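Nolari Two-Arm Cell: Grip Hold Fault and Retrofit Kit

Product status: current. Notice revised 21 August 2025.

The Nolari is sold by Flomari as a two-arm cell for light assembly of molded furniture and stands. We resell it, we service it, and we have stopped repeating the line in the brochure that says the grippers "cannot release under load." They can. We have seen it on our own bench, and two customers have sent us logs showing the same thing.

The fault is easy to state. One arm holds the part while the other pushes or turns a leg into its collar. If the cable at the holding gripper is pulled tight at full reach, the grip signal can drop for an instant. The controller reads this as a normal release, opens the fingers and carries on with the program. No alarm, no stop, no entry on the main screen.
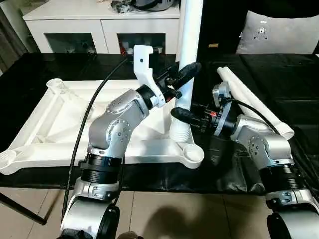

Flomari's first answer was a software update, version 466, which retries the grip after a dropout. We are not convinced. A retry closes the fingers on whatever is between them at that moment, and with a leg half turned that may be the wrong place on the part, or a hand. The update also hides the dropout from the operator, who now has even less to go on.

Retrofit kit 396

The kit is made by Bickerstaff and fits all Nolari cells. It contains a longer gripper cable, two strain clamps and a relay that turns any lost grip signal into a protective stop of both arms. Fitting takes up to 30 minutes per cell. The stop has to be reset by hand.

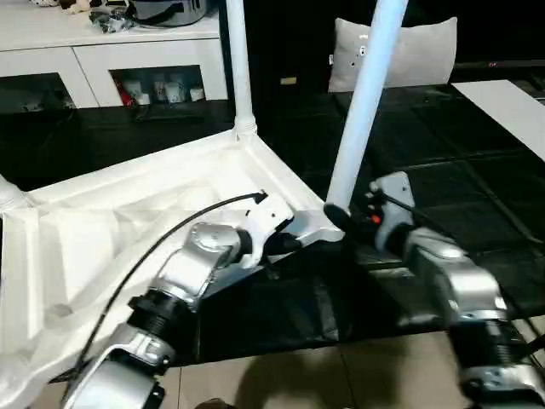

Cable routing matters more than the relay, in our opinion. Check it with the arm at full reach, never parked, and look at the connector end first. On the left arm here the thin black cable loops up over the white plastic and ends in a small black connector near the top of the gripper, so any tug ends up close to that connector. Leave slack in the loop — but not enough to catch on a leg.

What the kit does not fix

It does not measure grip force. A gripper can report a good signal while the part slides between its fingers, and the relay will see nothing wrong.

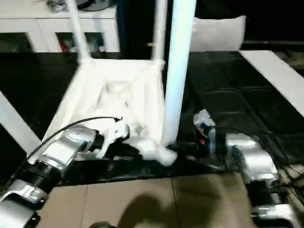
Soft or folded material makes that worse, and the Costidari test sheet supplied with the cell covers rigid parts only. A part with crumpled white material sagging between its legs, bunched up right beside the second gripper, is outside anything on that sheet. Run such work at reduced speed and keep people out of reach until you have your own results.

Do not use the red light on a gripper as proof of a safe hold. Flomari's manual gives it three meanings on two different pages.

Orders and fault logs: Fotis Rallis, service desk. Please send the raw log file. Screenshots leave out the dropout entries. Kits ship within 5 working days.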